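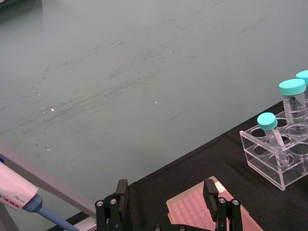
Siiri Keskinen 第一次来我们这里时问得很直接：你们拉着机械手做一遍，它跟着做一遍，这跟录像回放有什么区别？要是试管架挪了两厘米，它是不是就对着空气拧盖子？

这个问题我们到今天也没有一个让自己完全满意的答案，所以把它放在“关于我们”的最前面。来谈合作的人如果心里有同样的疑问，可以少绕一点路。

关于 Vastard

Vastard 是一家做实验台自动化示教的小公司。所谓示教，就是由人把任务做给机器人看：要么用手直接扶着机械臂走，要么坐在旁边用手柄遥控。我们录下动作和腕部相机的画面，拿去训练，再看它自己能做到什么程度。对象都是实验室里最普通的东西：离心管、管架、吸头盒、移液器。

公司由 Kauko Laaksonen 和 Leena Eskola 创办。Laaksonen 以前做产线集成，写过很多年固定点位的程序；Eskola 在生化实验室待过，手上的活比我们谁都快。两个人对“机器人看几遍就会”这种说法都不太信，公司开到现在，不信的程度大概减了一点，减得不多。

现在全公司 10 个人，其中示教员的人数比写算法的多。这个比例常被投资人问起。我们的看法是，数据是手做出来的，手不行，后面的事情都不好谈。

我们怎么示教

两种办法都在用，各有各的毛病。

手扶示教上手快，新来的人练一个下午就能录。可是人的手搭在机械臂上，力是人给的，机器人自己并不知道该使多大劲。把管子从架孔里提出来，人会下意识地轻轻晃一下，录下来的轨迹里有这个晃动，为什么晃却没有录进去。另外，手臂常常挡住相机，这样的片段只能删掉。

遥控示教干净一些，示教员看到的画面和模型看到的画面可以做到一致。代价是慢，而且累。遥控着把一支细管放进孔里，熟手也会有对不准的时候。我们规定每人连续遥控不超过 25 分钟，超过以后动作会变得犹豫，模型学犹豫学得特别快，这一条我们吃过亏。

Lucienne Lefèvre 负责示教组。她定的规矩写在每个工位旁边：

录之前先空手走一遍。
做坏了就停，标上“失败”，不要偷偷补救之后当作成功交上来。
换过管架或吸头盒的位置，要记下来。
透明的东西多拍几个光照。
不准为了好看放慢动作。

第二条争论最多。有人觉得补救本身也是有用的数据，Lefèvre 同意，但要求单独归类。混在一起录，最后谁也说不清机器人学的是做事还是收拾残局。

我们手里有什么

代号 Irik 的项目做的是离心管的取放与转移，到目前为止收了 1,062 段合格示教。这个数字放在同行里并不大。我们也可以把它报得更大，把失败段和试录段都算进去就行了，只是那样的数字我们自己看了也没法用。

Zutska 是我们自用的录制软件，管时间对齐、标注和回放，界面难看，暂时没有打算单独出售。

Galang 是一套遥控手柄，目前第 2 版。第一版握久了手腕疼，示教员们宁可去手扶，我们于是把它收了起来。第二版轻了一些，力反馈仍然偏弱，拧盖子时感觉不到螺纹咬上的那一下。这个问题还没有解决，来试用的人请有心理准备。

我们不太相信的几件事

我们不太相信演示视频，包括自己拍的。一段流畅的视频只说明它在那张台面、那盏灯下成功过一次。访客来的时候，我们会请对方亲手挪动管架，再让机器人做。做不成的次数不少，我们照样给看。

我们不太相信“数据够多就行”。同一个人在同一张台面上录一千遍，模型学到的多半是这个人和这张台面。换示教员、换台布、换反光，段数涨得慢，用处却更大，至少在我们的几次对比里是这样。

我们也不太相信透明物体的问题已经有人做完了。亚克力架子的边缘会反光，空孔和插了管子的孔从某些角度看差别很小。人用手摸一下就明白，相机没有这个便利。凡是声称处理得很好的方案，我们都希望能带上自己的架子去试一试。

至于机器人会不会取代技术员，我们的客户里暂时没有发生。多数实验室买自动化，是希望夜里没人的时候还能做一点重复的活，而白天总要有人把东西摆好。摆东西这件事目前还是人做得又快又准。

回到 Keskinen 的问题

管架挪两厘米，它会不会对着空气拧盖子？在 Irik 项目里，用单一摆放位置录出来的模型会。摆放位置打散之后再录，情况好了很多，但架子转过一个较大的角度，它仍然会犯糊涂，有时停在半空，有时去夹旁边那支。它和录像回放的区别是有的，只是这个区别比宣传册上写的要小，也更挑条件。Keskinen 听完说她还是半信半疑，后来她留下来和我们一起设计了摆放测试的方案，至今每次评审仍由她第一个提问。

与我们合作

我们接两类工作。一类是到贵方实验台现场采集示教，由我们的示教员操作，或者培训贵方的人来操作。另一类是替贵方评估已有的示教数据，看看哪些能用，哪些该扔。第二类的结论往往不中听，报告由 Kauko Turunen 撰写，他不负责销售。

以下几类项目我们目前不接：涉及感染性样本的，需要书面保证成功率的，以及只要一段展会视频的。

来访请提前联系，每年七月示教组集中休假，不安排现场演示。欢迎自带管架和耗材，越旧越好，标签贴歪的也行。

本页更新于2022年2月11日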